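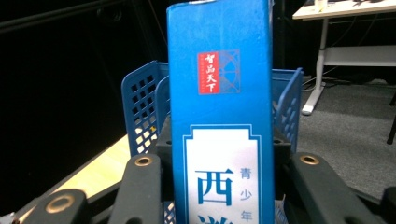

Jumstead Reading Room: progress report to the Sutanto fund, April

Sorting of the donated Chinese-language books is under way. The grant covers 1,440 volumes, and 600 have now been checked, entered in the Wosuro catalog and given a shelf number. Retno Wuisan does the sorting and Rohani Pelupessy enters the records.

Boxed titles are moved in plastic baskets and stay with their boxes. Wear to a box goes in the notes field and does not count against the book.

Cover text is now copied into the record along with the title. Several classics came in more than one version, and parents ask which ones are in modern language.

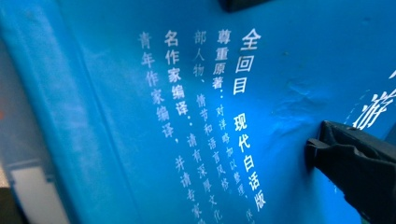
Cover text giving the edition: all chapters, modern vernacular version.

Entering vertical text takes longer than we budgeted. Rohani now does it in the mornings and leaves unclear characters for Retno to check.

The wooden table is used for checking and labeling. We have asked Jomix for a quote on a second one, to be paid from the furniture line.

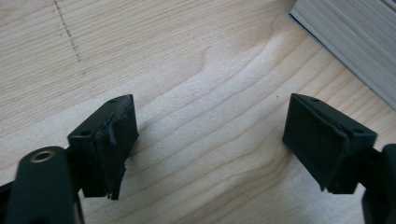
Next period

Catalog a further 300 volumes, starting with the youth titles. Order 96 shelf labels. Open the first two bays to borrowers once the labels are up. We are not requesting any change to the total budget.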